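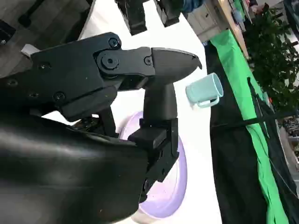 OK so I finally finished transcribing my great-aunt's recipe notebook and I have to talk about it somewhere, sorry in advance to everyone who follows me for garden stuff

Background: she cooked for a boarding house in Castillo for most of her working life and kept one notebook the entire time. It came to me in a shoebox. 386 pages, pencil mostly, some in a purple ink that has soaked right through to the other side

I started typing it up in October thinking it would take me a couple of weekends. Ha

First problem is she didn't write recipes the way we do. A whole entry will be something like "Plum cake, as for Easter but less." Less WHAT. And there's no Easter cake anywhere in the book, I've been through it cover to cover twice

Second problem, the measurements. She uses cups and she uses "glass" and she uses "the blue." For months I figured the blue was a bowl. My cousin says it was a coffee can with a blue label that lived in the flour bin, and my mother says no, that was green, and they aren't really speaking about it at the moment

I baked the soda bread with one blue = 3 cups and it came out like a doorstop. Baked it again with 2 and a bit and it was so good I ate it standing up at the counter with the butter still in the wrapper

So for now the blue is 2 and a bit and that's what I've put in the typed version, with a question mark

The handwriting! She makes her sevens like ones and her ones like nothing, just a little tick. There's a pickle brine that either wants 1 spoon of salt or 7 and believe me those are different pickles

(It's 7. It's a big jar.)

Things she had opinions on, written in the margins: margarine, people who stir rice, a lodger known only as "Mr. Upstairs" who didn't eat onions and apparently had to be cooked around for YEARS

There are at least a dozen dishes marked "no on. for Mr. U" and then about two thirds of the way through it stops. Next page, onion soup. I've thought about this more than I've thought about some of my own relationships

Some of it isn't food at all. How to get candle wax out of a tablecloth, when the coal was paid, a list of who got which room, a remedy for chilblains I will not be trying. One page just says "rain" and then a sum, carried over and added wrong

I typed those too. I went back and forth on it, I even had a separate file going for a while called "not recipes," but it felt rude to pull them out. The wax thing is right between two dumplings and that's where she wanted it

A few people have asked what I did about the pages that are stuck together. Slowly, with a butter knife, and I lost a corner of the gingerbread. Do not ask me about the gingerbread, I'm still upset

I had the file printed and bound at Favex, the copy place next to the post office. 200 copies was the minimum for the nicer cover so I did not get the nicer cover. I got the gray one with the plastic comb and it lies flat, which you want in a cookbook anyway

One went to my mother, one to the cousin (same day, so there'd be no comment), and one to the little historical room at the library in Marnunska, where her side of the family comes from. They wrote back the nicest note and asked if they could see the original sometime. I said yes and then immediately got nervous about mailing it so I guess I'm driving

Typed total is 452 entries if you count the non-food ones, and I do

OK the thing I really want to ask. There's a dish in there called noso, or Noso, she capitalizes it like it's a person. It shows up again and again and she never once says what it is. "Serve with Noso." "Noso keeps till Thursday if covered"

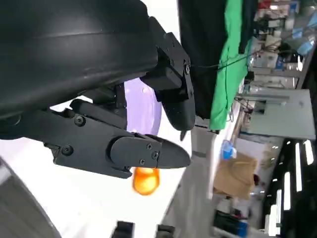

Ingvild Hedlund replied that it sounds to her like a relish or a thick sauce, going by the covering and the keeping, and wanted to know whether it ever turns up next to anything sweet

It does once! Next to rice pudding, which threw me. Everything else is boiled potatoes, cold pork, the heel of the bread. So if it's a relish it's one you'd put on rice pudding, and I don't know what to do with that

Unless the rice pudding is a savory one. She doesn't list sugar in it. But she doesn't list sugar in the plum cake either and I refuse to believe in a plum cake without sugar

Current family theories, since I texted everybody. My mother: stewed apples with vinegar. My cousin: a brand of mustard from back then. My uncle: "a kind of fish?" with no further explanation, and now he isn't answering his phone

The apples would work with the pork AND the pudding so I'm leaning toward my mother, please don't tell the cousin

Ingvild also asked if there's a shopping list anywhere. There are a bunch, and I hadn't thought to check them against the noso pages, so that's my evening gone. If apples and vinegar show up in the same weeks I'm calling it

Checked the first batch. Vinegar every single week, which doesn't help, she was pickling everything that held still. Apples in the fall and then again in spring, and I would like to know who was selling her apples in the spring

No fish on any list I've gotten to so far. Sorry, Uncle

Did find a line I'd typed without taking it in, at the bottom of a list: "jars back from Noso." Back FROM. So now maybe it IS a person?? Somebody who made the stuff and she just called it by their name?

My mother says there was a lady down the hill who put up preserves but she can't come up with the name. She's going to sleep on it. I'm going to be normal and patient

Anyway if anybody had a grandmother who put something like this on cold pork, my replies are open. And if you want the soda bread, it's two and a bit of flour, a spoon of soda, sour milk till it looks right, hot oven. She doesn't say how long. I took mine out at 40 minutes and it could've used five more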